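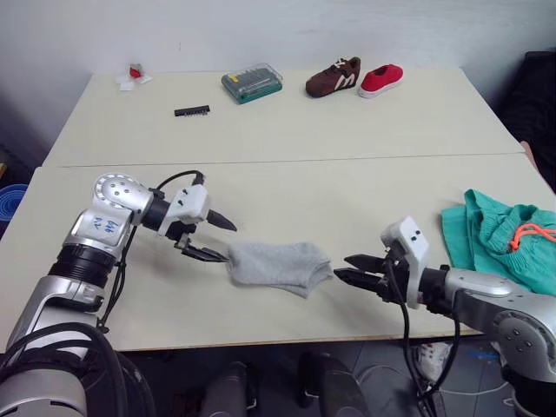

*Two-arm bench with a light grey ankle sock between the grippers.*

# Zivau Two-Arm Folding Bench

The Zivau bench is a pair of robot arms, a pair of two-fingered grippers and the software to make them agree with each other. It is sold to laundries, repair shops, college workshops and the sort of household that already owns a label printer. You supply the table, the wall socket and the clothes.

We get asked most days whether it can do the laundry. It can do a part of the laundry. It won't find the basket, read the care label or notice the tissue in the pocket, and it has no opinion on what goes with what. Put a clean T-shirt within reach and it will have a decent go at folding it, at a pace that makes you think warmly of your mother.

## What you can expect from it

**T-shirts** are its best subject. A plain short-sleeved shirt in a knit that isn't too slippery will usually come out as something you could put in a drawer and find again.

**Shorts** are fair. Elasticated waists bunch up, and drawstrings get picked up by mistake more often than we'd like.

**Socks** can be picked up and straightened one at a time. Pairing is still in trial. Védís Lauritsen, who writes our release notes, has so far described it as "promising" in three of them, and we've asked her to find another word.

**Fitted sheets**: please don't. We can't do them either.

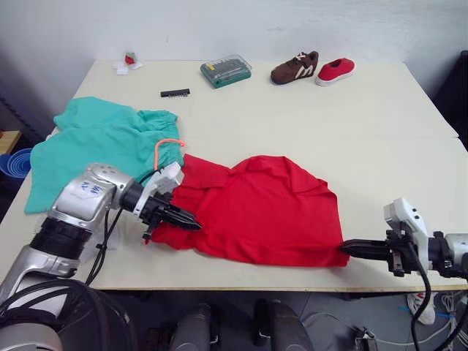
*Gripping a red shirt by both sides, with a teal-green garment alongside.*

## Main figures

| | |
|---|---|
| Reach, each arm | 985 mm |
| Weight, each arm | 27 kg |
| Power draw, both arms working | 1,000 W at most |
| Setting up, first time | some 60 minutes |
| Gripper | two-fingered, one per arm |
| Noise | a fridge with something on its mind |

The setting-up time assumes two people and a level table. Boyang Jia in our workshop does it faster alone, but he also puts the covers on last and has to be reminded.

## Around the house and on the shop floor

Buyers keep trying the bench on other jobs, and we keep a list. Sorting small parts into trays goes well if the parts stay put. Packing soft goods into open cartons is all right. Flumdale, a hire shop for workwear, runs theirs on polo shirts through the afternoon and has a member of staff close by doing the collars. Rattana Thongsuk, who manages the place, told us in March that it was "like having a very patient new starter who will always be a new starter". We asked if we could print that and she said she'd assumed we wouldn't want to.

Washing up is outside the warranty. So is anything with a blade, a flame or a cat.

## Before you order

The arms clamp to a firm edge. Leave clear space behind and to either side, and keep fingers, lanyards and long scarves out of the working area while it's on. A plain, pale tabletop helps the camera tell cloth from furniture -- patterned oilcloth is a known enemy. Cables run down from the arms and need somewhere to go, so measure for those too.

Softer finger pads (the Prastden set) are sold separately and suit fine knits. Spares and repairs go through Karamanlidis; ask for Polyxeni Politis and have the serial number ready.

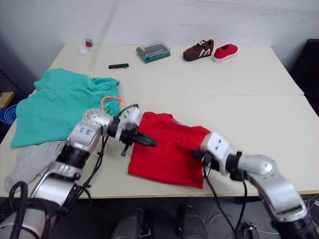
**Will it save me any time?**

If you count only the minutes you spend folding, a few. Most buyers then spend those minutes watching it, which wears off after a fortnight or so. For a shop with a steady pile of similar shirts the case is better, and we're happy to lend a bench for a trial before you commit.

Delivery and prices on request.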